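**March 29, 2021**

Compost heat log, bin 3. Core read 140 F at the morning check, down a little from Friday. Turned it once and added two buckets of shredded leaves from the Sadden lot. Smell is fine. The west side is still too wet, so Vasanthi is moving the tarp.

Probe B drops out whenever the cable gets bumped. Swapped the connector and it held through lunch. Last good reading before the swap is row 1197 in the sheet. Ignore the 206 after it.
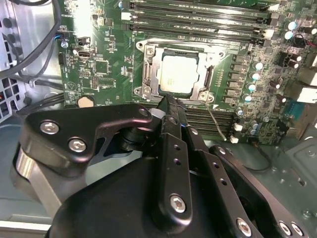 Board in the open case, CPU in its socket.

Obaidul wants the old Akden leaf blend back for June. I'd keep the current mix until we have one full cycle to compare. Debashish has the moisture numbers and hasn't typed them up yet.

To do: order more probe sleeves, label the screens, ask Thaís which bin gets the coffee grounds.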